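Speaker notes, Houda Tahiri
"Do open offices make people talk?"
Torkeven staff day, 8 February 2024
Slot: 40 minutes with questions. Don't run over, Farzana is on next.

Slide 1. Title
Say hello, thank Khadija Mahrous for the invite. Skip the bio, it's in the program.

Start with the claim as it's usually sold: take down the walls, people bump into each other, ideas happen. Ask for hands. Who has heard this from a manager? Who has heard it from somebody who sits in the open part? Wait for the laugh, move on.

Slide 2. Where the idea comes from
The old argument was about cost. You fit more desks on a floor if you don't build walls. I have no quarrel with that, it's arithmetic. My quarrel is with the second argument, which showed up later and got stapled to the first one. Once "collaboration" is on the poster, anyone who wants a door sounds like a bad colleague.

Slide 3. What we were told at Plarer
Tell the Plarer story. I was there for the move. One floor, 605 people, carpet in the company color. The consultants promised more conversation. They had a survey to prove it, done before the move, asking people whether they would like more conversation. Pause here.

After the move they asked whether we felt "connected." Most of us ticked yes. We also knew our team leads would see the results by team. I would not bet lunch on that number.

Slide 4. What counts as talking?
Go slowly, this is the part people get lost in.
Badge data tells you who was near whom. It doesn't tell you they spoke. Calendar data tells you a meeting was booked. Message counts go up when people wear headphones all day, and then somebody puts the message counts in a chart called "engagement."
If you can't say what you're measuring, you can't say it went up. 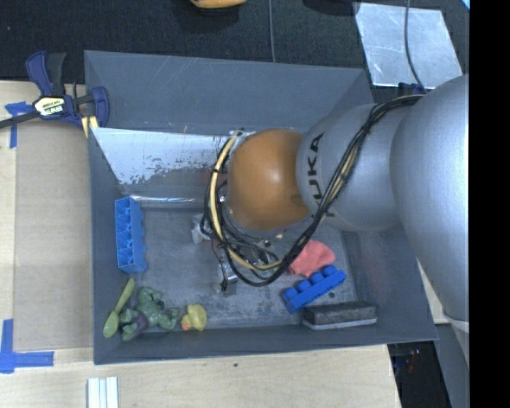

Slide 5. The Norkedar floor
Shaimaa Shehata let me use her notes from Norkedar, so credit her by name. They put back 9 small rooms with doors. Complaints about noise dropped. Did the work get better? She doesn't claim that, and I won't claim it for her. The rooms were new, the chairs were good, and people like new chairs. Ask me again after two more winters.

If somebody brings up El Idrissi: yes, I've read their report. It covers one building, and the people who wrote it also sell the furniture. Be polite about this. Don't get dragged into it.

Slide 6. What I'd want to see before a move
A look at how people work now, written down before anyone picks a floor plan.
A measure agreed on in advance, including what a bad result would look like.
Somebody with the authority to say it failed.
In my experience the last one is where the room goes quiet.

Slide 7. Questions
Likely ones: hybrid work, hot desks, plants. I have no opinion on plants.
If Houda Ait Ali asks about the lease, send her to the facilities desk.
Leave the contact slide up while Farzana Mondal plugs in.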